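Ticket: Replacement finger pads and second gripper, Lovstead bench
Status: waiting on budget
Last updated: June 2024

Reported problem: pads on the handheld gripper are due for replacement and we have no spares. The request is for a pad set now and a complete second gripper before the next block of work.

Quotes received. Juler wants 1446 for the second gripper with its mount, pads not included. Lollel wants 1754 for the same thing with two pad sets and a spare finger. The equipment line for this bench is 3000 and nothing has been charged to it since February. Either quote fits. Two grippers from either supplier do not leave enough for the tray fixtures.

Checked the mount pattern against both drawings. Both bolt up without an adapter. The Juler fingers are slightly shorter, so the reach to the black oval tray would have to be set again. 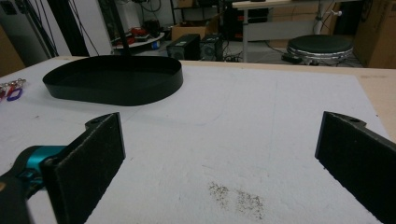 Zinash Wolde replied that the price of the gripper is the smaller part of it. Pads are what we keep buying, and Juler sells them only in full sets with a long lead time. She would take the Lollel quote and put the remainder toward fixtures.

Action: asked Lollel to hold the price and confirm delivery to the Alemneh building. Asked Juler for a pad price on its own, for comparison. Table covering to go on a separate ticket, as it comes out of the room budget.

Next step: purchase form to Zinash once Lollel confirms. Ticket stays open until the pads are fitted.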